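Sorting room tips: working beside the new machines

Collected by Nhyira Laryea, Trumgate laundry and garment return, updated 18/09/2025

Since the folding line at Trumgate became automatic, many colleagues ask me the same questions, so I write the answers on one page. I work in the sorting room for a long time and I was not happy at first. Now I am mostly happy. The tips are for our room, but I think they can help in any workshop where a part of the hand work goes to a machine.

Before the shift

Clear the table completely before you begin. The Clurkutov sorter stops when it meets something it does not know, and then a person must walk to it and press the green button. One forgotten pen can cost you a quarter of your morning break.

Tie back long sleeves and take off bracelets. We had this rule before also, but then it was for the press.

Write your name on the board next to the station you take. We change stations every two hours. Palesa Mkhize asked for this after the first month, when the same people were always standing at the feeding end and had pain in the shoulders.

Hangers

Hangers are the thing that still gives us most work. Shirts come flat and the machine likes flat things. Hangers come in a heap, and they catch each other by the hook.

Do not pull two hangers apart by force. Hold one still near the neck, turn the other one until its hook is free, then lift. With plastic ones the neck is the weak place.

Keep all hooks pointing to the same side in the crate. A crate holds 208 if they lie properly and much less if they are thrown in.

Wipe the sticky ones with warm water and a little vinegar. Old label glue goes away with cooking oil, but wash the oil off after, or the next blouse will have a mark.

Broken hangers go in the grey sack by the door. Please do not repair them with tape. The tape opens in the steam.

What has changed for us

Fewer people fold and more people check. Checking looks easier, but your eyes get tired in a different way. Look up at the far wall from time to time and drink water.

We process 3630 pieces in a week now and nobody lost the job, but four people learned a new one. If you are asked to learn the teaching work, where you do the movement by your own hand with the gripper tool, say yes at least for one try. Go slowly. Finish each movement to the end before you start the next, even if it feels silly to be so careful with a hanger.

If your hand becomes stiff on the handle, change to the other hand or stop. The next training for new people is in November, ask Johannes Mnguni for the list.

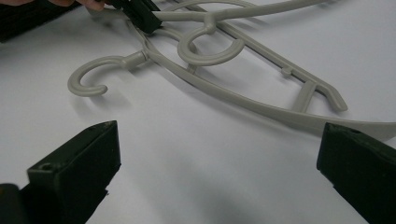 Siyabonga Steyn: Thank you for the page, Nhyira. We started with the same sorter at Dokgate and I agree about changing stations, only we do it every hour because our feeding end is higher. One question from our side: do you get paid the same rate for the checking as for the folding? With us this was not settled for a long time and it made more bad feeling than the machine did.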